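饮食文化概论 第三讲讲义
汤的历史:一碗热汤里装了多少东西

各位同学好!上一讲说完了面包和发酵,这一讲终于轮到我最喜欢的题目:汤。请先把课前阅读翻出来,Larysa Sydorenko 那篇讲炖菜与村落生活的文章,第二节和第四节今天都要用到。

先从最普通的一碗开始想起,木桌,圆碗,碗里有深有浅的颜色。
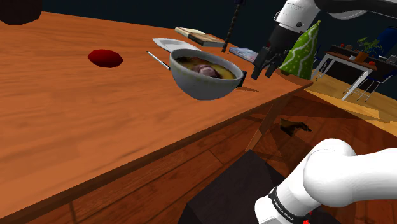
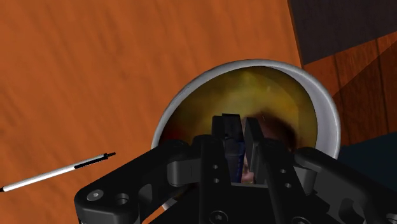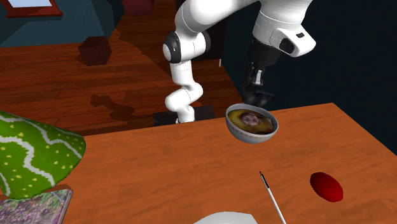 一、没有锅的时候怎么煮汤

很多人以为先有陶锅才有汤,其实未必。把石头烧烫,投进装了水的皮囊或者铺了兽皮的土坑,水一样能沸。这种“石煮法”在不少地方都有民族志记录,只是皮囊容易腐烂,考古上很难直接看到,我们往往只能靠一堆炸裂的石头去推测。(我自己在院子里试过,溅了一身泥水,但水真的开了!)

陶器出现以后,事情就方便多了。锅可以一直架在火上,硬豆子、带筋的肉、老根茎都能慢慢煮软。请大家想一想:牙口不好的老人和刚断奶的孩子,吃饭这件事因此起了什么变化?讨论课上我会请几位同学谈谈。

二、稠与稀

中文里“羹”和“汤”今天分得不算严,可是在早期文献里,“汤”多指热水,“羹”才是带肉带菜的那一碗,常常相当浓稠。欧洲语言里也有类似的故事:soup 一词的来源和浸在肉汁里的面包有关,也就是说,词义的重心原先落在那片面包上。我每次讲到这里都特别兴奋,两种相隔这么远的语言,都让“汤”字悄悄换了主角。

增稠的办法大致有这些:谷物和面粉、豆类煮烂、蛋液、坚果磨碎,还有陈面包。各地用哪一种,和当地种什么、缺什么关系很大。

三、个案:Jitov 村的秋汤

Sydorenko 写的 Jitov 是个山脚下的小村,十月收完豆子以后,家家都煮一种酸味的豆汤,当地叫 Gusimen。酸味来自发酵的麦麸水,做法和我们上一讲的酸面种很接近。她抄录了 Hrynyshyn 家的一份手写食谱,用量极不精确,“盐,够了就行”,火候却写得非常细:什么时候加盖,什么时候挪到炉子边上,什么时候不许搅。写食谱的人默认读者知道味道该是什么样,需要交代的是时间。这一点希望大家读的时候多留意,期末写家庭食谱分析时用得上。

四、课后作业

1. 找一位家里的长辈,请他或她口述一道汤的做法,录音后整理成文,800 字左右。保留原话,方言词不要改。
2. 另写一段 500 字的分析:口述里哪些步骤讲得细,哪些一带而过?
3. 选做:按课程网页上的方子煮一次 Gusimen,干豆 50 克就够一人份,豆子要提前泡一夜。

作业交到 Priltero 平台的“第三讲”文件夹,录音文件单独上传。下一讲讲盐,请预习盐税那一章,比较长,早点开始读!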